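Cleaning tea and coffee spills from a wood-effect or wooden worktable

Applies to sealed tables and laminate tops. Oiled or waxed surfaces need a different method; see the Purby care sheet, code 3620. Last revised June 7, 2023.
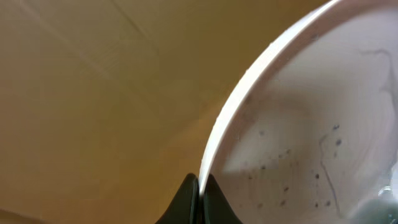
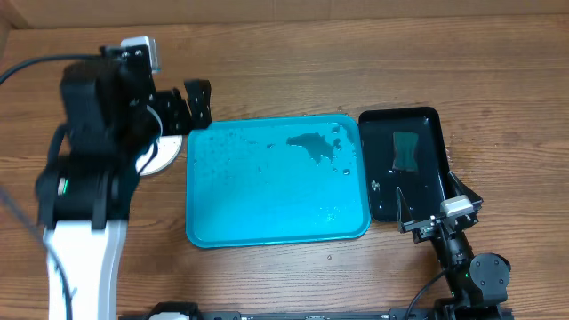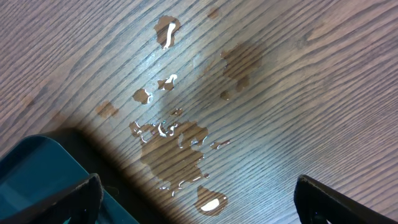
Last picture: brown liquid in separate puddles and drops on the tabletop.

Materials
Two dry cotton cloths
One bowl of lukewarm water
Washing-up liquid
Vergate surface cleaner (for old marks only)

Method
1. Move paper, trays and electrical items away from the liquid.
2. Lay a folded cloth over the largest puddle and press. Do not wipe yet, as this pushes liquid into joints.
3. Lift the cloth, refold to a dry side and repeat.
4. Blot the smaller drops, working from the outside in.
5. Add 11 ml of washing-up liquid to the bowl. Wring the second cloth out well and wipe along the grain.
6. Dry at once.

Old marks
Apply the cleaner to a cloth, hold on the mark for 30 seconds, then rinse and dry. Test on the underside first. Do not use scouring pads or bleach.

If an edge has swollen, leave it to dry fully before sealing. Olivares edge sealer is suitable for square edges only.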